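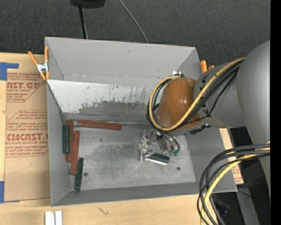 Wenceslao Zepeda wants to know why his slide has a dull, cloudy patch right in the middle when the edges are still nice and smooth. Did the sun do it? Did the rain?

Great question, Wenceslao! The answer is probably you — you and every other kid who ever zoomed down it. Your slide has been worn away by a force called friction, and friction is at work on nearly everything you touch.

What is friction?

Friction is the rubbing force you get when two things slide against each other. Put your palms together and rub them fast. Feel them warm up? Friction did that!

Even things that look smooth are bumpy if you zoom in far enough. A shiny spoon looked at 400 times bigger than real life has hills and valleys all over it. When two bumpy surfaces slide past each other, the hills catch. Sometimes a tiny bit of a hill snaps off. One slide ride takes away far too little to see. Keep going for years, though, and all those missing crumbs add up to a patch that looks gray or foggy.

Why does it look cloudy?

This part is so cool. A smooth surface bounces light in one neat direction, like a ball bouncing off a flat floor. A scratched surface bounces light every which way, like a ball hitting a pile of rocks. Your eyes get a jumble of light, and the shine is gone. The metal is still there, it has just lost its polish.

Be a wear detective

Wear leaves clues about what people and things do all day. Old stone stairs dip in the middle, where feet land most often. The letters rub off a keyboard, and E usually goes before Q. Look at the bottom of your sneakers — is the heel worn more on one side? That tells you how you walk!

The paint on a door can be a clue too. Areeba Pirzada wrote to us about the door of the Miller Street library. It's green all over except for a bare spot near the handle, quite low down. She figured out that it was made by kids' hands, and we think she's right.

Try it at home

You need 2 pieces of chalk, a sheet of sandpaper and a dark piece of paper to catch the dust.

Put the sandpaper on the dark paper. Rub the first piece of chalk back and forth 100 times, pressing lightly. Now do the same with the second piece, but press harder. Stand them side by side. Which one is shorter? Tip the dust onto the dark paper and take a look. All that powder used to be chalk!

Want to go further? Wrap the sandpaper in plastic wrap and try again with new chalk. The wrap covers up the rough grains, so the chalk slides much more easily.

Friction is useful, too

Without friction your shoes would skid at every step, your bike brakes wouldn't grip, and your pencil couldn't leave a mark. Pencil writing is wear! Each line is a trail of graphite that rubbed off on the paper.

Next Wednesday we'll answer Sohail Usmani's question about why oil makes a squeaky hinge go quiet.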